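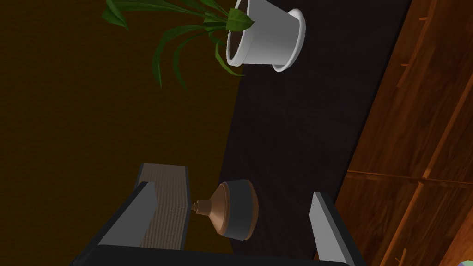

Ovetero Teach Kit
Hand guiding and remote control for small gripper arms

Sold by Zirnus. Page looked after by Kelly Whiteley.

We have sold teaching equipment long enough to be tired of the phrase "show it once and walk away". The Ovetero kit does not do that, and we asked the makers to take those words off the box before we would stock it. What it does is record a person moving an arm, either by pushing the wrist along or by steering it from a handset, and save the movement in a form your own software can read.

Whether the arm then learns anything useful depends on your demonstrations, your training software and a fair amount of patience. The kit supplies none of those.

What you get
Handset with trigger for opening and closing the gripper
Clip-on guide handle for the wrist
Foot pedal (starts and stops a recording)
Ovetero Recorder software, one seat
Practice scenes for use in simulation
Printed guide, 138 pages, of which the middle third is worth reading

Hand guiding or handset?
Hand guiding is easier to pick up. You hold the wrist, lean on it, and the arm goes where you push. The trouble is that your own arm gets in the view of any fixed camera, and people tend to make movements that feel natural to them and put the joints in silly positions. It cannot be used in the practice scenes at all.

The handset is slower. Most people overshoot and close the fingers too early for the first afternoon. Recordings made this way are cleaner once the person has settled down, because the only thing moving in the room is the arm. If you are buying for new starters, allow 5 hours each on the handset before keeping anything they record.
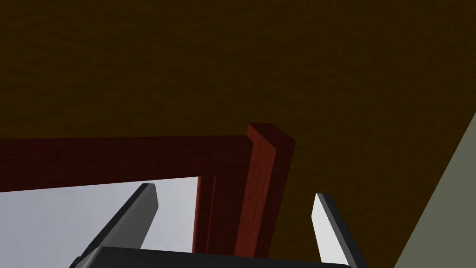 Keep an eye on the approach as well as the grasp. Beginners throw away the part where the gripper is still finding its way past furniture, and then wonder why the trained arm is hopeless anywhere but right on top of the object. Amber Heywood, who tests returns for us, keeps the whole run and trims later.

About that "100 demonstrations" claim
The maker's leaflet says 100 demonstrations are enough for a simple pick-up task. Ours took over 700 before we were happy to leave the arm to it, and that was one object on one table. Akinyi Kirui at Paewai got there with fewer, but she had fixed lighting and a single operator. We would treat the leaflet figure as a starting point for an argument.

Mixing operators is another weak spot. Keith Goodall and Lacey Hartley recorded the same task for us in October and their habits were so different that we ended up training on his runs alone.

What we don't like
The pedal cable is too short. The Recorder has no undo. Wrist view in the handset mode shows very little of the room when the arm is turned away from the work, so plan on a second camera. 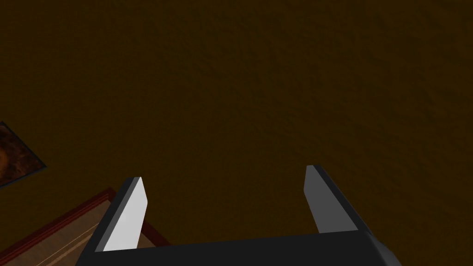

Can I keep a recording in which the gripper missed the object?
Keep it, but mark it as a miss in the Recorder before you close the session. Unmarked misses go into the training set with everything else.

Does it work with the Ilix arm?
Handset mode works. The guide handle needs an adaptor plate, sold separately.

Returns
Unused kits can come back in their original box. Software seats cannot be refunded once registered.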